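Claltberg's big swap day is back, and it's moving indoors

By Unnur Bergmann

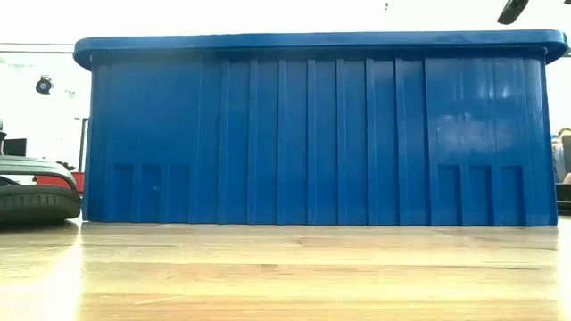

If you have been stepping around a pile of outgrown snow boots since spring, I have good news for you. The Claltberg fall swap is on again this September, and after two years of rained-out tables on the green (I still have a cookbook that smells like a pond) it's going into the old Okonkwo furniture hall on the river side of town. Doors open Saturday at 9 in the morning and everything wraps up at 2.

For anyone new here, the swap works like this. You bring things you don't need, you get a paper ticket for each one, and you spend your tickets on whatever other people brought. No cash changes hands at the tables. A toaster is one ticket and so is a paperback, which has caused some grumbling over the years, and I admit I was one of the grumblers right up until I walked off with a cast iron skillet in exchange for a puzzle of a lighthouse.

Mei-kuen Cheng is running the whole thing this time. I caught her on the phone while she was measuring doorways at the hall, and she sounded tired and very cheerful.

"We had 300 people last fall, in the rain, with one tent," she told me. "I'm planning for 500. If it's fewer, great, more pie for me."

There will be pie, by the way. Kaninik, the bakery on the corner by the post office, is bringing slices and coffee, and those you do pay for with regular money. Last year the plum went first and I was standing right behind the woman who got the last piece. I plan to be early.

The hall has been empty since the furniture store closed, and I was curious what shape it was in, so I went over on my lunch break. The floor has been swept and the front windows are clean for the first time in ages. The lights in the back corner still flicker, and Cheng says an electrician is coming before the weekend. It's a much bigger space than I remembered from buying my first couch there! There's a ramp at the side entrance, and that door will be open the whole time for strollers, wheelchairs, and anyone hauling something heavy.

A few things are different this year. Clothes are getting sorted by size at the door, so please don't dump a whole garbage bag on a table and run. Kids' clothes go on the left as you come in, grown-up clothes on the right, coats along the back wall. Books get their own room, the one that used to be the store office, and I expect to lose an hour of my life in there.

Electronics are welcome as long as they work. There will be a power strip at the check-in table and someone will plug your lamp in and see what happens. Anything that sparks goes home with you. The swap also can't take mattresses, car seats, paint, or opened makeup, and Cheng asked me to repeat the part about mattresses. Apparently there was an incident.

You can drop things off early, Friday evening from 5 to 8, and I'd recommend it if you have more than an armful. Pack your stuff in something you don't mind leaving overnight, or something with your name on it if you want it back. I lost a very good tote bag in the shuffle last year and I've seen it around town since. I'm not naming names, but you know who you are, and it looks nice with your jacket.

Parking is the one real headache. The lot behind the hall only has 18 spaces, and they're being saved for people unloading. Markent, the hardware store across the street, is letting swap visitors use its side lot until noon, but after that they need it for their own customers, so move your car or they'll come find you. The number 2 bus stops right at the bridge and it's a short walk from there. If you come by bike, the racks are still where they were, next to the loading dock.

Whatever is left at closing time gets divided up. Warm clothes and blankets go to the shelter, books go to the library sale, and the rest is put out on the sidewalk for an hour with a sign that says FREE. Some of my neighbors skip the swap entirely and just wait for that hour. I can't say I blame them, though you do end up fighting over a lot of fondue sets.

Cheng could still use extra hands for setup on Friday afternoon and for cleanup on Saturday after 2. You can sign up on the sheet at the library's front desk, and helpers get three extra tickets each. She's also looking to borrow a couple of rolling clothes racks, so if you have one in the basement, call the library and they'll pass the message along.

I'm bringing two boxes of mysteries, a waffle iron that has been used once, and the boots. They're kids' size 13, purple, hardly any scuffs. Come get them before somebody else does.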